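Demonstration collection (robot learning)

Demonstration collection is the gathering of recorded examples from which a robot learns to carry out a task. A person guides the machine through the task, usually by remote control or by moving its arm by hand, while the joint positions, the opening of the gripper and the camera pictures are stored together. One complete recording is called an episode.

Tabletop work is a common starting point. Small household and office goods are set out on a plain surface, and the operator picks up, moves or sorts them. Objects that differ in shape and finish are preferred – a rigid metallic item and a crinkled plastic wrapper present different problems to both camera and gripper.
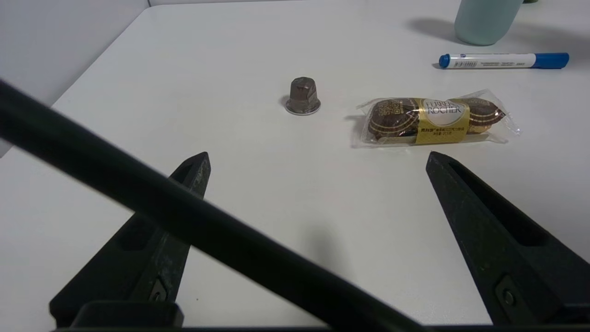 Tabletop objects seen from a gripper-mounted camera, with a coffee capsule, packaged chocolates and a marker within view.

A wrist camera moves with the arm and gives a close view of the fingers and the object. Cables and parts of the gripper may hide some of the work area, and many projects add a second, fixed camera for this reason.

The Ornavham collection, begun in September at the Mitari laboratory, contains nearly 1,000 episodes, of which 800 are used for training. Failed grasps are kept and labeled separately. The later Hendotov collection is smaller, at 230 episodes, and records each task with 2 operators in turn.

Practice differs on how far a layout should change between episodes. The Ocampo procedure calls for every object to be moved after each recording, while other groups change only the target object.

See also: Imitation learning; Remote operation; Robot gripper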